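October, packing notebook, started at 7:40 with bad coffee

Right, so the back area is finally clear enough to see floor again, which I'd stopped believing in. Cherry Mae and I spent most of yesterday evening shifting the Tristia returns over to the long wall, and I swept twice (the first time just moved the dust to a new address). Gray floors show every crumb of packing foam, I'd forgotten that. If you're in after me, please sweep before you open cartons!

Today's job was the Catacutan order. Plan was to open the cartons right on the floor and fill them there, then lift once. My back voted for this over the bench and I'm keeping it for now.
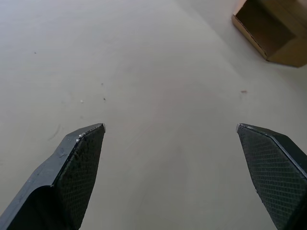
Packing and Returns, Pindow Workshop

The open box sits off to one side so there's bare floor to kneel on. I started out with the cartons much closer together and kept catching the flaps with my sleeve — really annoying, and one flap tore along the crease. Spread out is slower to walk but quicker to pack, at least for me. Horacio disagrees and he's welcome to write his own page.

Tape: we're down to 2 rolls of the wide stuff. Analyn says there's more in the Flullura cupboard but I looked and found only labels, all of them the old size. Eduardo, could you order? The 90 yard rolls please, the short ones run out halfway through a stack and then I lose the end.

Job 926 is still waiting on Áine for the packing list. She thinks the lids go in separately, I think they go on, and we've both been wrong before. I left those cartons flat until she decides.

Also tried folding the bottom flaps short side first, then long. Much better, they lie down nicely and the tape goes on straight. I want to do it that way for everything now.

Stopped at 4:15. Knife is back on its hook, broom is by the door. Still to do: labels, the torn flap, and somebody find my good marker.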